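Odosance Bench Rules Kit for Two-Arm Cells
Sold by Grirnstead | Ships flat | In stock at Tapley

Every lab with a pair of arms bolted to a table has safety rules. Usually they live in the head of whoever installed the arms, and that person is at lunch.

The Bench Rules Kit gets them onto the wall, where they can be ignored by everyone equally. It covers small tabletop arms doing soft-goods work: folding shirts, sorting towels, moving a pile from one side to the other and back again until the numbers look good.

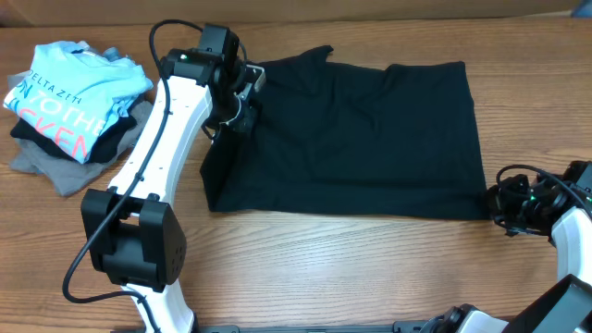 The kit was written by Aicha Shawky, who spent years reading incident forms at Jekcombe and noticed that very few involved anything dramatic. Mostly it was cables. Sleeves came second. Third place went to a mug, and we have a whole card on drinks.

What's in the box
24 laminated rule cards, each one side only
A pad of 200 start-of-shift check sheets
5 reach-zone floor markers
A wall frame, with screws that fit it

A few of the rules, so you know what you're buying:

Card 2. Cables get slack for the full travel of the arm, plus a hand's width. Check at the far corners of the reach.

Card 7. Hands stay out of the zone while the arms are powered. Straightening one little wrinkle counts as hands.

Card 11. Keep the work area clear before a run. Tools, phones and yesterday's sandwich go on another table.

Card 16. Whoever starts the run says so out loud. Yes, even if you're alone. You'll feel silly for a week. 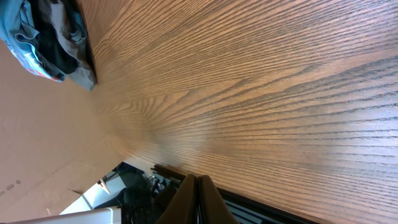 Card 19 is the one customers write to us about. It says that cloth waiting its turn should be parked at the side, clear of the first planned move. Dorin Sima, who handles our returns, got almost 1000 words from one gentleman arguing that his pile was fine where it was. We printed the card in bigger type.

Please note: the kit is good practice on paper. It doesn't replace your own risk assessment, the manual for your arms, or an emergency stop that somebody has tested since December.

Refill check sheets are sold separately. Cards wipe clean, including after coffee (see the card on drinks).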